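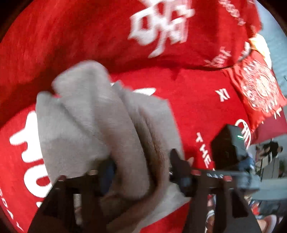 gounder_lou wrote:
Wash it by itself, cold, inside out if it has an inside, and then wash it by itself again. I don't care what the tag says. Red plush bleeds for the first two or three loads and anything gray or white that goes in with it is coming out pink.

mapletub wrote:
Okay but I was asking more about where to PUT it all, lol. For anybody just joining, I'm the one with the hall closet. Red fabric with the big white letters, a second red one with a round emblem on it, and then all my gray rags mixed in because they have no home of their own. My husband's family gives printed blankets and towels for every occasion. We have a reunion one that says 1939 on it (the year his grandparents opened the store) and I am not allowed to part with that one ever. The closet has 4 shelves and they're all the same height, so the thick stuff eats a whole shelf and the thin stuff slides around on top of it.

lint_trap_linda wrote:
Roll the plush, fold the rags. Thick printed things never stay folded for me, they puff back up and then the door won't shut. I roll mine with the letters out so I can tell which is which without pulling the whole pile down. Stand the rolls up on end in a bin if your shelf is tall enough!

gounder_lou wrote:
Rolling is fine for a month. Then you get a crease across the print and the letters start to crack.

lint_trap_linda wrote:
That's on the cheap iron-on kind. If the print is dyed in, it doesn't crack. I've had a beach towel rolled up since before my son could drive and you can still read every word on it.

mapletub wrote:
I went and scratched at one with my fingernail and I can't tell, so thanks, both of you, now I'm worried about something new.

Barrett Abernathy wrote:
I use my real name on here because I forgot my other login. Two things from a guy who did hotel laundry for a long while. First, get the microfiber away from the plush completely. Microfiber grabs lint, and once it's full of red fuzz you can't clean a window with it. Second, no fabric softener on either one. Softener coats the fibers and then your towels just push the water around.

mapletub wrote:
Wait, none? I've been using the Lesell lavender stuff on everything.

Barrett Abernathy wrote:
None. Half a cup of white vinegar in the rinse if they feel stiff.

andia_rose wrote:
Gonna disagree a little with Barrett. Blankets that live on the couch, go ahead and soften them, who's drying off with a blanket? Towels and rags, no. I keep the rags in a shoebox-sized bin on the washer so they never even get near the linen closet, and that fixed most of my mess right there. I had nearly 900 rags it felt like, and when I finally went through them most were old T-shirts with holes. Out they went.

gounder_lou wrote:
Agree on the bin. Still say wash the red alone.

mapletub wrote:
Lou, it is in the washer by itself as we speak, please rest.

lint_trap_linda wrote:
Did you decide on the shelves? You could just move one up a couple of notches if they're on clips.

mapletub wrote:
They're screwed in. I might take the second one out altogether and make one tall space for the rolls. We redid that closet in 2000 and whoever put the shelves in used every screw they owned. The rags are going on the washer like Rose said. The reunion one is going on the top shelf, folded, because I'm not risking the letters with his mother coming in October.

andia_rose wrote:
Put a pillowcase over it so it doesn't get dusty up there.

mapletub wrote:
Ooh, good one. I have a pale blue one with no mate. Going to find a screwdriver now.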